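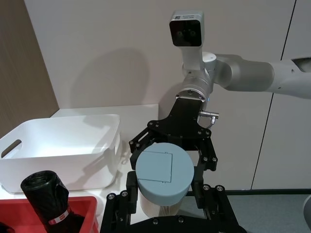

Bumow, 28/01/2018

Two offices, one line: fiber or bonded DSL?

Hi all! Our little print shop is finally moving off its old DSL line and I'm thrilled, but I have two quotes on my desk and can't choose. Irna is offering 100 Mbps fiber, shared, with a static IP thrown in. Flukimov wants to sell us a 200 Mbps package over cable, but the upload speed is only 8 Mbps. We send big files to customers all day long, and we also want to move the phones over to VoIP before the lease on the old phone system runs out in November. The second office is across the parking lot and would share whatever we get. Which one would you go for? And do I need to pay extra for a leased line? The sales guy at Flukimov keeps bringing it up.

Posted by Catalina Palma

sheldrake_net

Oh, you're in for a treat, fiber is wonderful after years of DSL! Go with the 100 Mbps, no question in my mind. Look at the upload number first -- with print files going out all day, that 8 Mbps is going to hurt every single afternoon, and your calls will be fighting for the same space. Ask Irna to put the upload speed in writing, though, as "100 Mbps" on a quote sometimes means download only.

Phones need very little. Allow 100 kbps each way per call and you'll have plenty of room. What matters more is a router that lets you put voice traffic ahead of everything else (look for QoS in the settings). We turned it on at our place and I could have hugged the thing!

For the second office, is there any conduit under the parking lot? If so, pull fiber through it, even if copper looks cheaper. If there isn't, a pair of outdoor wireless bridges with a clear view of each other does a great job. Ours has run through two winters.

A leased line gets you guaranteed speed and a faster repair promise. Lovely to have, but I'd start without it and keep the old DSL as a backup for a month or two.

tobbit

cable is fine, 200 is more than 100. we have it and netflix never stops

Marguerite in Sales

Agree with sheldrake_net on the upload! One more thing to check before you sign: who owns the static IP and how long the install takes. Ours needed a permit for the street work and the wait was longer than the quote said. Also, don't cancel the DSL until your phone numbers have been moved over -- if they're tied to that line you can lose them. Good luck, and please come back and tell us your speeds!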